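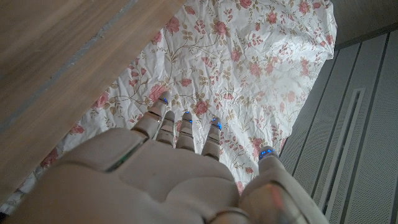
April 2023 – Anatole Hamel

3.2 Fare search and the low-cost gap

Most work on fare comparison looks at full-service carriers. Easier data, cleaner fare classes. Low-cost routes get left out or lumped in with charter, and the bag fee is rarely counted. We wanted the price a traveler pays at the end, not the one on the first results page.

Queries were run on two comparison sites, Akance and Dromano, for one-way trips into Tuhiwai. Same origin list for both, 120 city pairs in total. Each pair was searched once in the morning and once at night, hand luggage only, then again with one checked bag. Sold-out flights dropped. Codeshares kept where the operating carrier was named, otherwise dropped too.

This left 4,000 usable fares. Prices were changed to US dollars at the rate on the day of the search. We did not correct for card fees – they vary too much by country and the sites dont show them until late.

Fig. 3. Lowest fare by days before departure, hand luggage only (solid) and with one checked bag (dashed).

The two lines in Fig. 3 run close together until the last three weeks, then split. Hand-luggage fares climb slowly. Checked-bag fares jump, mostly on the shorter routes. Median total with a bag in the final week was $127. Akance gave the lower first price more often, but the order flipped once the bag was added, see Section 4.

Airport transfer is a seperate problem. Tuhiwai has a second field at Hukstead, much further out, and both sites treat the two as one destination. A traveler who picks the cheapest result may land at Hukstead and pay the savings back on the bus. We added the published bus fare to every Hukstead arrival and left taxis out of it.

Limits. One season only, searches stopped before the June schedule change. No return trips. Logged-out searches on a desktop browser, so app-only deals are missing. Whether the sites reorder results for repeat visitors we can't say from this data.

We use cookies to improve your reading experience. By continuing you accept our cookie policy. Accept | Manage settings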